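Lavby社区共享洗衣与旧衣修补点 进度简报(10月)
报:Catacutan基金 项目处
填报:Rodel Ambrosio

时间紧,先把要点写上,表格版随后补。

一、总体
Nurura点正常开放,Vutholm点比计划晚了一个多星期,原因是排水管返工,房东那边签字也慢。现在水通了,电还差一道验收。预计下月初能开半天班,全天要再等等。

本月登记住户283户,比上月多。主要是北边两栋楼的老人,以前嫌远不来,改了接送时间之后来的多了。接送车早上九点一趟,下午三点一趟,下午那趟经常坐不满,考虑并到两点半,还没定。

二、修补课
开了8次,原计划10次,少的两次是老师生病,没找到人替。已跟老师商量好补课,不另算费用。
内容:换拉链、改裤脚、补毛衣肘部。换拉链最受欢迎,报名当天就满。毛衣那节人少,可能是天还没冷下来,十一月再排一次看看。
学员反映针太细,穿线费眼睛。已买粗针和穿线器,钱从杂项出。
有人问能不能教改窗帘。机器吃不了那么厚的布,暂时回绝了,先记着。

三、旧衣
收到400件,分拣完的大概一多半,剩下的堆在里间,受潮风险有,已垫高。能直接上架的不如上次多,童装缺,尤其是冬天的外套。大人的西装反而太多,没人要,打算联系剧社问问。
标签还是手写,字迹不统一,有几件尺码写错了,住户拿回家才发现,换过了。下月想统一印一批,报价等着。
退回的衣服怎么处理,规则还没写清楚,现场各人各做法。这条我的责任,月底前出一页纸贴在前台。

四、设备
洗衣机两台在用,一台脱水声音大,师傅来看过,说轴承还能撑,建议明年换。先不动。
烘干机滤网每周清,值班表上加了一栏,之前老是忘。
收纳筐在选型,塑料的轻、好冲洗,布的便宜但容易发霉。倾向塑料,侧面带孔的那种,湿衣服临时放一下也行。尺寸不要太大,老人提不动。样式见图。 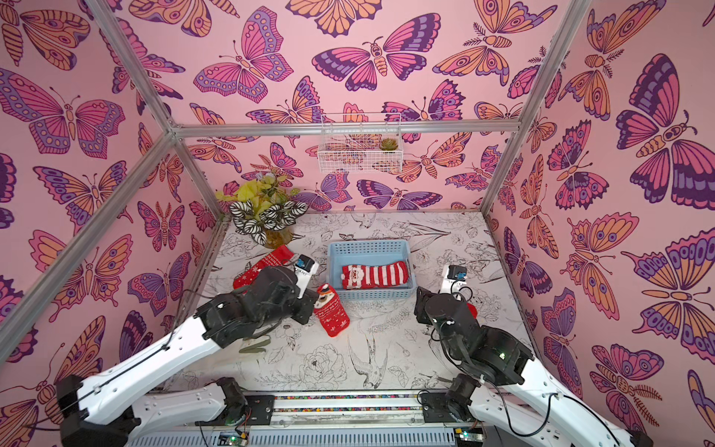
图1 浅蓝色塑料筐,侧面带条形孔

数量先按14个报,两个点平分。如果Vutholm那边的架子做窄了,可能要换小一号,等木工量完再下单。供货方说现货够,不用订金。

五、钱
支出在预算内。排水返工超了一点,从培训材料里挪,培训材料那块本来有剩。挪用说明已写,附在表格版后面,请项目处看下是否需要另外批。
接送车油费涨了,目前还扛得住,冬天如果加趟就不够。届时再单独报。
九月的票据补齐了,上次缺的是两张布料收据,店家重开的,日期跟原来的对不上,已在旁边注明。

六、问题和求助
1、Vutholm的电验收,能不能请基金这边帮忙催一下,我们打电话总是转来转去。
2、值班人手下午偏紧,三点以后经常只有一个人,又收衣服又看机器,顾不过来。想加一个半天的兼职,费用估算在表格版里。
3、住户意见薄上有三条说热水不够,查了是定时器没调好,现以调整,再观察两周。
4、北边两栋楼的楼道通知贴了又被撕,换成了塞信箱,费纸,但是管用。

七、下月打算
Vutholm试开,先只接洗衣,不收旧衣。
补两次课,加一节毛衣。
里间旧衣清完,腾地方放架子。
标签印出来。
跟学校谈冬季外套募集,对方口头答应了,要一份书面说明,我这周写。

附件:收支表、课程签到、挪用说明。签到表有一页扫歪了,看不清的话告诉我重扫。

Rodel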